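Gadget Notes, 12/9/25

Quick one this time, the inbox is a mess and I have a bag to pack.

Rimard finally put the Festano 9 up for preorder. Same shape as last year, same buttons, same camera bump that makes it rock on a desk like a bad restaurant chair. What changed is the battery and the charger situation, and the charger situation is where I got a lot of mail.

Short version: no brick in the box. No cable either. You get the phone, a paper sleeve, and a little pin for the SIM tray. The cable is extra, and the fast one is extra on top of that. If you already own a decent USB-C charger you're fine, go ahead, skip down. If you're coming from the older Festano with the round plug, budget for it before you hit the button.

Battery life first. My loaner has been my only phone for 13 days. Normal use for me is maps, podcasts, way too much email, a bit of video at night. I got to bedtime every single day, and twice I forgot to plug it in and still made it to lunch the next day. Last year's phone was begging by dinner. Big jump, and I didn't have to turn anything off to get it.

Charging speed is less exciting. Fast with Rimards own charger. With anything else it drops down to what they call standard, which is slow. Like, shower and breakfast and it still isn't half full slow. I tried four different chargers from the drawer and got the same result with every one of them. Rimard says a software update is coming that will "widen support." No date. I'll belive it when it shows up.
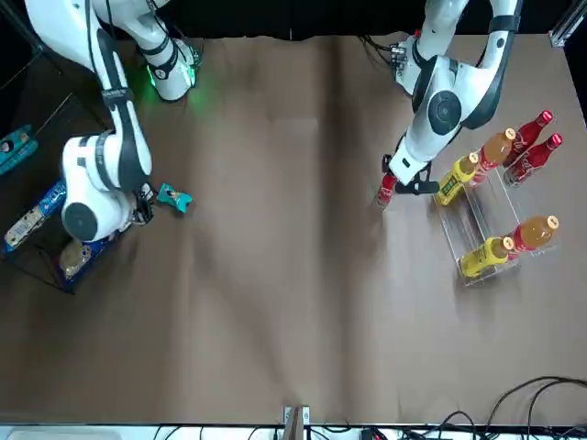
Second thing, the update promise. Rimard is saying six years of security patches now, up from three. Good. Read the small print though, the six years starts from launch day and not from the day you buy, so a Festano 9 picked up on clearance in two years has four left. Still better than the Damgaard phones at this price, where you get whatever you get.

Speaking of Damgaard. The cheap one, the one everybody asked me about in August, is getting a price cut at the big stores. It's a fine phone. Screen is dim outdoors, speaker is tinny, camera is ok in daylight and mush after that. For a kid or a backup, sure. I would not make it my main phone but plenty of you did and wrote in to say you're happy, so.

Reader poll from last issue: how long do you keep a phone? We got 1,068 answers, a record for us, thank you. 326 of you said five years or more. That's a lot higher than I guessed. The most common reason in the comments was battery replacement at a local shop, and the second was "it still works, leave me alone." Fair.

Couple of small ones before I run:

Prirketti has pulled its launcher app from the store again. If you have it installed it keeps working, but don't wipe your phone thinking you can grab it back after. Back up your layout first, Settings then Export, and mail the file to yourself.

The storage thing. Festano 9 has no card slot. The base model fills up faster than you think, the system alone eats a big chunk. Get the middle one if you shoot any video at all.

Cases from last year do NOT fit. Off by a hair at the volume buttons. Found out the annoying way.

Next issue is the earbuds roundup, five pairs, all under a hundred bucks. Send me your questions on those by replying to this email, and if you've had a pair die on you in under a year I want to hear which one and what the company did abuot it.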